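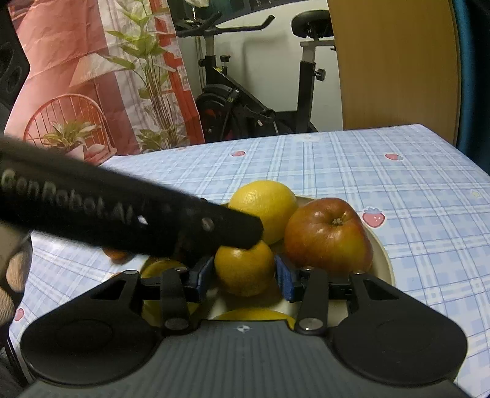 About Trindeck

Hi, and welcome! I'm the one behind Trindeck, a home-built gripper project that started in January on my kitchen table and has never really moved off it. I build hand-held grippers, take them apart, change one thing and build them again (usually with a screw left over).

Fruit is my favorite thing to practice on. Small citrus is round and slippery, an apple is wider than you'd think, and a lemon has a pointy end that loves to roll out from between the pads. My first set of fingers, which I called Hudier, squeezed way too hard and I drank a lot of juice that month. Farkton is the gentler one, and I've been through 25 versions of its pads!

I also share a workshop bench 2 evenings a week, open from 7 p.m. Come by if you're building something of your own. Bring your half-finished stuff, bring questions, bring a snack. Parts lists and build notes are free on the downloads page, and the contact form comes straight to me.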